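Keep the repair counter open

31/05/2025

The town of Godosby wants to close the repair counter at the library and spend the money on a bigger recycling contract with Virkum. I think that is a mistake, and a costly one.

The counter runs two afternoons a month. People bring lamps, radios, coats with broken zippers. Last year it took in 900 items. It costs the town 4,000 a year, most of it for parts and the insurance. The recycling contract would cost more than that in its first January alone.

Recycling has its place. But a toaster with a bad cord does not need to be shredded. It needs a cord. My own Todix kettle went in two winters ago with a loose switch and I still use it every morning.

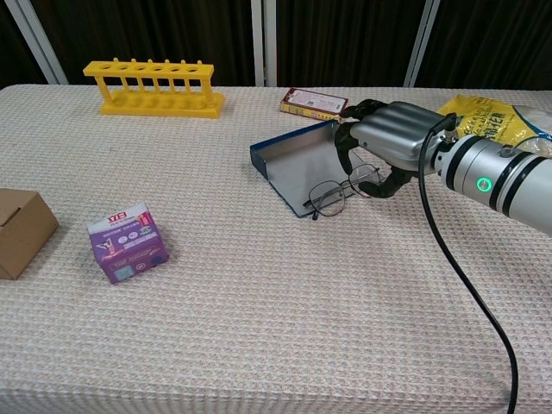
Would people simply buy new things if the counter closed? Most would, and the ones who could not afford to would go without.

The council says attendance dropped over the winter. It did. The hours were moved to the middle of the workday and the sign by the front door came down. Put the hours back to early evening and try it for a year before deciding anything.

I would also ask for a small fee - enough to cover fuses and thread, no more. The shoe repair place on Çınar Street charges one and still has a line.

The vote is next month. Write to the council before then.

Comments

millpond_reader: They fixed my sewing machine. The shop quoted me 300.

T. on the hill: Fine with a fee if the hours change. I work until five.

oldgarage: Who pays when a repaired heater starts a fire? That's my worry.

Contact us | © Godosby Letters | Back to top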